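About Pinitz

4 min read

Pinitz started with a bathroom we couldn't get a robot to work in. We were five engineers who loved home robots, and every test arm we tried was great at a clear table and hopeless beside a sink. So we built Tirent, a practice kit made of simulated rooms, and we've been adding to it ever since!

Tirent now has 270 rooms and 3000 household objects. You bring your own arm and gripper model, pick a room, and start trying things. Bathrooms are still our favorites (tile, tight corners, awkward fixtures), and they get the most updates.

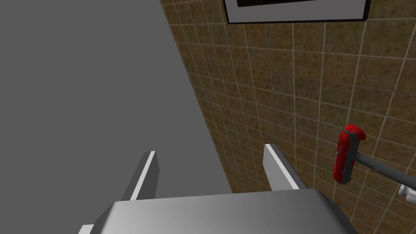
Open gripper by the tiled wall in a Tirent bathroom.

Eren is the newer half of the kit. It replays any attempt from the gripper's point of view, so you can stop at a moment you care about and look hard at the approach. We use it every day ourselves, mostly for arguing about angles under counters.
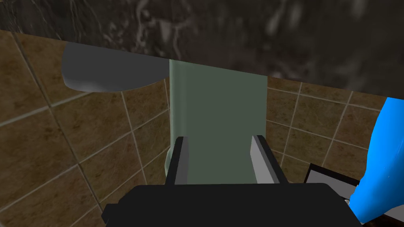
Lined up on a tall green object under the marble counter.

Schools can get Tirent with 25 seats, and the July update brings in Arkton, our room editor. We can't wait to see what people build with it.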